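Oiling a beech worktop: how many coats, and how long between them?
Forum: Finishing and Surface Care
18 replies, page 1 of 2

stelios_g40
Joined in August
Posts: 4

Hello to all. I read this forum for some months and this is my first real question, so please excuse if it is in the wrong section.

I have a beech top for a desk, 40 mm thick, unfinished, bought from Petridis. I want to finish it with oil. The tin I bought is Dukard hard oil, the clear one. On the tin it says "apply thinly, repeat as needed", and this is not very helpful to a person who has never done it. My neighbor says two coats. The man in the shop said 8, but he also sells the oil.

What I did until now: I sanded with 80, then 120, then 180. I wiped it with a damp cloth and the surface became hairy again, like a peach. Should I sand one more time, or will the oil put the hairs down?

Also I am worried about the color. My wife wants it to stay pale. In the test on the underside it became more yellow than I expected.

Thank you for your patience.

planewright
Posts: 2,116

The peach fuzz is raised grain. You did the right thing by wetting it. Let it dry overnight and go over it by hand with fresh 180, light pressure. Don't go finer than 180 or 220 on beech, the oil needs somewhere to go.

Coats: three. Thin. Anything you can still see as a wet film after 20 minutes should be on your rag and not on the desk.

mudlark_joan
Posts: 377

Three for a desk, five if you eat at it. And lay your used rags out flat outdoors to dry, please, or put them in a bucket of water. Oily rags in a ball can catch fire by themselves. I have seen a garage after this happened and it's no fun at all.

stelios_g40

Thank you both. I did not know this about the rags! Mine were in a plastic bag behind the door. They are now in a bucket.

And the color? Is there an oil which does not make yellow?

Fionnuala Ní Mhurchú
Posts: 891

All oils darken beech a bit, and it goes pinker or more golden depending on the board. If pale is the priority, look for an oil with a little white pigment in it. Piretti do one. You stir it very well, put it on with a pad and work along the grain, and you must not leave it to stand or you get milky patches in the pores. One coat of the white, then clear on top. If you put on more than one coat of the white it starts to look like paint.

planewright

I'll disagree with that. Pigmented oil on a desk wears through exactly where your wrists go, and then you have a pale desk with two yellow ovals on it. If she wants pale, use a water-based matte lacquer and be done.

Fionnuala Ní Mhurchú

Mine has been in daily use for 4 years and there are no ovals. I do give it a wipe of clear oil every winter. Lacquer chips and then you have to strip the whole thing. With oil you can repair one corner on a Saturday morning and have it back in use the next day.

planewright

You also have to repair it every winter. I lacquered my kids' desks once.

mudlark_joan

You two had this same argument in the staircase thread.

grainofsalt
Posts: 52

I am also not a native speaker, so I hope I explain it well. My experience is with lighter tops, and I think the question "oil or lacquer" comes too early. First decide what surface you want to see at the end. A pale, quiet top shows some drift in its tone even when it is very even – a bit more pink in one place, a bit more yellow in another. If your wife expects one single color over the complete top, no finish on real wood will give it, and you will be unhappy with each tin you buy. For me the tone below is a good target. The grain is soft and goes mostly from front to back, and the gray wall behind it helps the wood to look warm without looking orange.

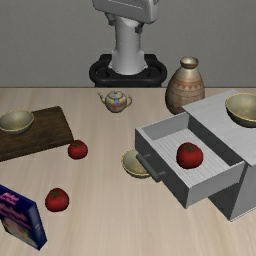 My order of work for a pale top

1. Test first. Use the underside, or an offcut from the same board if you have it. Make four squares: nothing, clear oil, white oil with clear on top, matte lacquer. Write with pencil next to each square what it is, you will forget it.

2. Wait one week before you judge. Oil on the first evening looks much darker than the same oil after some days. I have sanded away a good finish because I was impatient.

3. Look at the squares in the place where the desk will stand. A warm lamp makes all of them yellow. By the window at noon they looked to me like four different trees.

4. Do both faces. If only the top side is sealed, the board takes moisture from below and can bend. The underside does not need to be beautiful, but it needs the same number of coats.

5. Between coats, rub with a gray pad, not with sandpaper. Vacuum, then wipe with a dry cloth.

6. After the last coat, no laptop and no cups for 8 days. My tin said five, but it was cold in my room and I was happy that I waited.

stelios_g40

grainofsalt, this is very clear, thank you. I showed it to my wife and she says yes, this tone, she does not want it more white than this. About the pink and the yellow she says it is no problem.

I have two questions more.

First, the underside. I have already oiled it in one corner for the test. Must I sand this corner before I make the squares?

Second, the desk has a cutout for cables at the back, 200 mm wide. The inside edge of the cutout is end grain on both short sides. Does it need something different?

planewright

Just put your squares somewhere else on the underside. Leave the corner alone.

End grain drinks. Sand it finer than the faces, 240 or even 320, and it will take less and stay closer in color. Then keep feeding it until it stops soaking in.

Fionnuala Ní Mhurchú

On this we agree, for once. I'd add that the cutout is where a spilled drink ends up, so don't be stingy there.

kettlebridge
Posts: 14

Can I ask something next to this? I have the same type of top but it came pre-oiled from the factory, and the clerk at Jitgate told me I can put lacquer over it. I did, and after two weeks it peels like skin after the sun. Is it the lacquer or is it me?

planewright

It's the clerk. Water-based lacquer won't hold on fresh oil. Scrape off what's loose, sand back to bare wood, and start again. Sorry.

kettlebridge

I was afraid you will say that. How far is "bare wood"? I sanded one small area and it looks bare, but when I put a drop of water it stays there as a ball.

mudlark_joan

Then there's still oil in it. Keep going until the drop goes dark and spreads out. A card scraper is quicker than paper here, the paper clogs up in no time.

And if I were you I'd just go back to oil at this point. You're nearly there already.

planewright

For a top that was oiled at the factory I would also go with oil. Don't quote me in the staircase thread.

stelios_g40

I come back with a report. I made the four squares and waited the week.

Nothing: nice, but already a ring from a glass. (My son. On the underside! I don't know how.)
Clear oil: too golden for us, but I personally like it.
White with clear on top: my wife likes this one the best.
Matte lacquer: very pale, very even, but when I touch it, it feels to me a little like plastic.

So we go with the white. I will use the clear Dukard for the coats on top, if the two brands do not fight with each other. Does somebody know this?

Fionnuala Ní Mhurchú

Check the back of both tins for what the oil is based on. If they're both linseed or both tung you should be fine. You've got it on your test square anyway, haven't you? Which clear did you use there?

stelios_g40

The Dukard, yes. So I have already the answer on the underside of my own desk. It is hard and it does not smell any more.

grainofsalt

Good. Only one warning for the big surface: the white oil dries faster than you think when the window is open. On the small square you do not notice this. Work in strips over the full length, and finish one strip before you pour the next. I poured for the complete top at one time and on the left side I was already too late.

mudlark_joan

Two people if you can manage it. One puts on, one wipes off.

stelios_g40

My wife has said that she will wipe. We start tomorrow at 9 in the morning, before it becomes too warm in the room.

Page 1 of 2
Next page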